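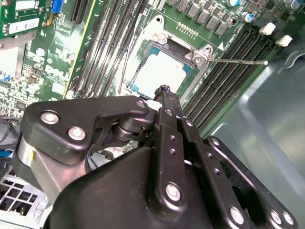 Search this site Go

About Clindside Curling and Court Sports

Clindside started when Ctibor Šimek wanted a place to curl in March and the rink in Lerside wanted its ice back for hockey. He found a former carpet showroom, put in two sheets of ice, and spent that first winter teaching people to fall down politely.

We now have 4 badminton courts as well, plus a squash court with a personality. Beginners are welcome in everything. So are people who have been beginners for 30 years, a group that includes most of our Tuesday-night types, whatever night they turn up.
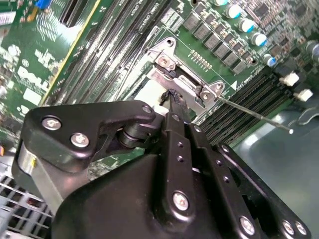

Wondimu Berhe runs the badminton side and coaches juniors from age eight. He is patient with children and less so with adults who argue line calls – bring a good argument or let it go. The Kovalchuk Cup, our in-house curling league, takes teams of three or four, and the trophy is uglier than you have heard.

Shoes with clean soles, please. Brooms and rackets can be borrowed at the desk. The coffee is free and tastes it.

Filed under: About the Club, Curling, Racket Sports

Last updated: March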